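Opinion > Food & Drink > Eating Out

Give the Counter Seats Their Due

October 15, 2022

Every time I walk into a restaurant and the host asks whether I'd mind sitting at the counter, I have to stop myself from clapping. Mind? I would have asked for it! I've been eating at counters since I was tall enough to climb onto a stool, and I've come to believe they are the best seats in nearly any restaurant that has them, and that more restaurants should.

I know how most people see it. The counter is where you go when the tables are full, or when you're alone and the staff doesn't want to give up a two-top. You get the menu, you get the water, and you get the faint sense that you lost a raffle. I think that's completely backward, and I'd like to talk a few of you into changing your minds.

Take Paredes, the lunch place I've probably written about too often. There are 10 stools along the pass and a dining room behind them with perfectly nice chairs. I've sat in both. In the dining room the bean soup is good soup. At the counter you hear the ladle hit the bowl, somebody drops a handful of cilantro on top, and it's in front of you before the leaves have wilted, and I swear it's a different lunch. The distance from stove to spoon is maybe four feet. Food is at its best for a very short time, and a fried egg or a plate of dumplings doesn't improve on its way around the room while a server waits for the rest of your order to come up.

Then there's the conversation. I'm not a person who talks to strangers on planes, but put me on a stool and I'll ask what you're eating. Last February I went to Astero in terrible weather, planning on my usual chicken, and the woman next to me had a plate of charred cabbage with anchovy butter that I would never have picked from the menu (the menu just says "cabbage," which is honest but not much of a pitch). She pushed it over and told me to try the crispy part. I ordered one for myself and then, I'll admit, a second one to take home.
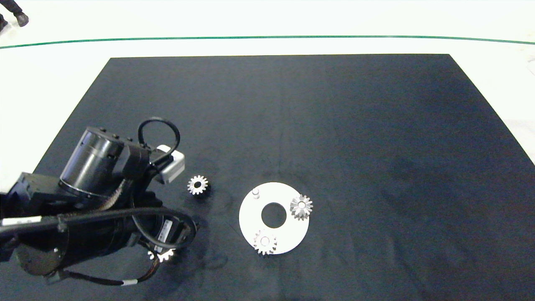 Cooks like it too, or the good ones do. When people are watching, the station stays neat and the plates go out looking right, and the cook gets to see somebody's face when they take the first bite. Most kitchens are sealed off from all of that. They get empty plates back and the occasional complaint. At Viter, where the counter wraps right around the grill, I've watched a cook slide a spare piece of skirt steak onto a regular's plate with no announcement at all, just a nod. You can't do that through a swinging door.

I should be fair to the other side. Stools can be miserable. If your back is bad or your feet don't reach the rail, an hour is a long time, and plenty of places put in backless perches that seem designed to get you out quickly. A high counter also shuts out anyone in a wheelchair, and I have very little patience for owners who shrug at that. Promel got it right when it remodeled: one long section sits at regular table height, with real chairs and a full view of the kitchen, and those seats go first every night. It can be done, and it looks great.

Groups are harder. Four people in a row can't have one conversation, they have two, and the person on the end gets the wall. For a birthday, take the table. But for two people? Side by side is lovely. You share plates without reaching across the candles, and when the talk runs dry there's a whole kitchen to look at. My best date nights have all been at counters — so have a couple of my best bad dates, come to think of it.

So next time the host tips her head toward the stools and starts to apologize, say yes before she finishes. Sit near the grill if you can stand the heat. Order one thing you know and one thing your neighbor is having, and leave your phone in your coat.

1,407 shares

7 comments (showing 4)

stoolsforever
YES to all of this. The cabbage at Astero ruined me for other cabbage.

Marrow & Rye
I'm 5'1" and my feet have never touched a rail in my life. Give me a booth.

dockside_dee
Went to Promel with my dad, who uses a chair, and we had the low section. He talked to the cooks all night. More of this please.

tpk
Please don't tell people about the grill end at Viter, it's hard enough to get in already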